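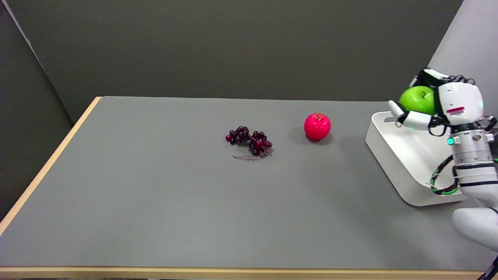 Purple grapes and a red apple on the grey table top.

Skivmont Goalie Stick, Senior, 2 pack
Made by Roler for Standberg Hockey Supply

The Skivmont is a foam core goalie stick for senior players who are on the ice three or four times in the week. It comes in regular and full right, and it is sold only as a pair, both sticks with the same curve and the same paddle length. We do not split the pair, please do not ask for this at the counter.

The paddle is wrapped with fibreglass and the shaft is a little more square than on the older Zerouali model. Goalies who liked the Zerouali will feel the difference in the blocker hand for the first few practices. After this most of them prefer the new shape, but some went back, and we still keep the old model in a small quantity.

Item number: 241
Level: senior, junior A, adult league
Curve: mid, slightly open
Lie: 13
Colours: white with navy, white with red, all black
Warranty: 30 days from the date on the receipt, shaft and paddle only

Paddle length

Measure in your stance and with the skates on. The blade must lie flat on the ice and the blocker hand must rest at the top of the paddle without the shoulder going down. If you are between two sizes, take the shorter one. Magdy El Khatib in our Kitchener store can measure you without appointment, bring your own skates and blocker.

Care

Change the tape on the blade when it becomes soft at the heel. Do not leave the stick in the trunk of the car during January and then go directly to slapshots, let it first come to the temperature of the rink. Small chips at the toe are normal for foam core and are not covered by the warranty.
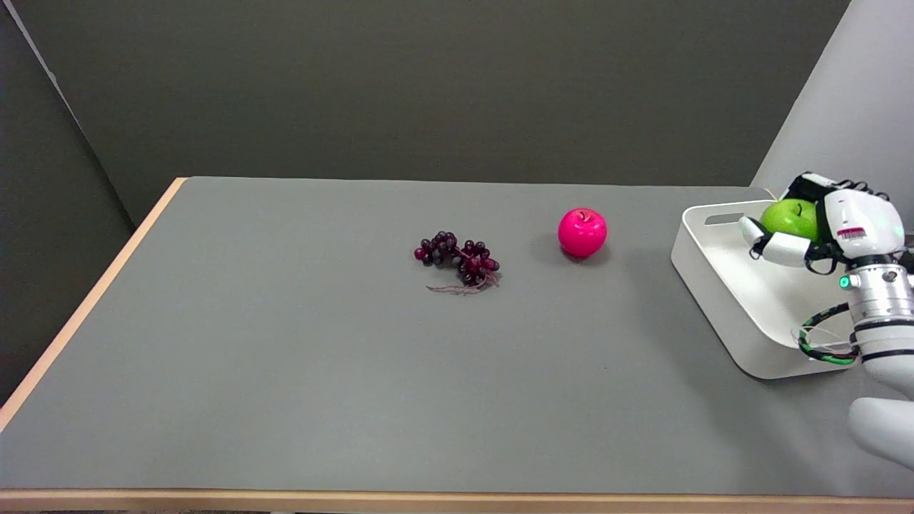

Artificial grapes, table with pale wooden edge.

What our customers write

"I play in net for an adult league in Guelph and used the first stick for more than 40 games before I opened the second. The rebound off the paddle is honest. The knob is too thin for me, so I build it up with tape." Wanda Urbańczyk

"Good balance for poke check. The navy colour is darker than on the website." Anas Zaki

"My daughter moved up to senior size with this one. The pair has the same weight in the hand, I cannot say this about our last two." Khadija Slaoui

Ordering

Orders placed before noon leave our warehouse the same day. Sticks travel in a long carton and the courier will not leave it in a community mailbox, so please give an address where somebody can sign. For team orders, with the name printed on the shaft, write to Abdelkrim Abou Zeid at the team desk and tell him the colour, curve and paddle length for each goalie.

Page updated Feb 8, 2024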